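Sturley cell: where we are with the money and the arm
Progress report, Thursday, April 24, 2025
To: Mei-kuen Fung, Hinville equipment fund
From: Wai-kit Ho, Sturley

Hi Mei-kuen,

You asked for something you could read over a cup of coffee, so I'm skipping the big template and just telling you how it's going. The short version is that the simulated cell is up and behaving, the real one is halfway through its overhaul, and I've spent less than I said I would on everything except gripper parts.

Let me start with the overhaul. Eskil Midtbø and I took the wrist off the arm and found the grease in the last joint had gone stiff and dark. That explains the little shudder on slow approaches that I'd been blaming on the controller for months (sorry, controller). We cleaned it out, packed it fresh and put in new seals. Eskil also rerouted the cable along the forearm, which used to rub at the elbow every time the arm folded back. He added a second clamp and left more slack, and I've had no dropped signals from the gripper after that.

The gripper itself took longer. One of the finger mounts had worn enough that the fingers closed a hair off center, and on a parallel gripper that means it nudges the part sideways before it holds it. I ordered new mounts from Fladumside, waited 18 days for them, and then found out the screws had changed size between versions. Five more days for the screws! They're in now and the fingers meet square.

While all that was going on we kept working in simulation, which is really what your second payment was for. Yen-ting Peng built the model of the cell and did the wrist camera view first, on my request, as that's the view the approach routine depends on. If the camera sits wrong on the model by even a little, everything we tune there is useless on the real arm. 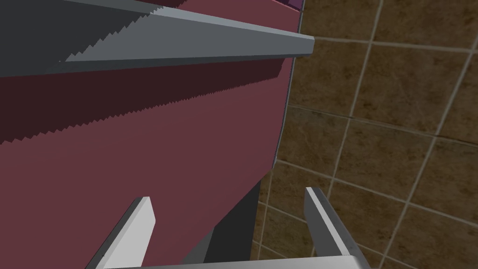 The camera mount was the fiddly bit. Yen-ting measured the real bracket three times and got three answers, so in the end she set it the boring way, by matching where the fingertips land in the view when the gripper is fully open and again when it's closed. Both line up now. She has also written the procedure down - one page, no jargon - so whoever takes the gripper apart next can put it back and check it without calling her.

Shadows are still rough in the renderer. Edges come out jagged under the overhead light, and Yen-ting would like to raise the shadow resolution. I said yes as long as the runs don't slow down too much. It's a settings change and won't cost you anything.

On upkeep, we now have a regular routine where before we had me remembering things. Finger screws get checked for tightness every week. The wrist gets wiped down and listened to at slow speed, and the home position is compared with the marks on the base. The whole thing takes 15 minutes. Sandro Vitale has taken it over and is already stricter about it than I ever was.

Still open: the brake on the second joint clicks when it releases. Eskil thinks it's harmless and I'd like a proper look with the cover off, so that's booked for when the arm is next down. We also need a spare set of finger pads, and I'd like to buy eight so we stop running out. That would come from what's left in the parts line, if you're okay with it.

Next up is running the same approach on the model and on the real arm and comparing the two. I'd hoped to have that for this report but the screws ate the time. You'll get it in the next one, and the full write-up is still on track for September.

Call me if the parts question needs a form - I never know which ones do.

Wai-kit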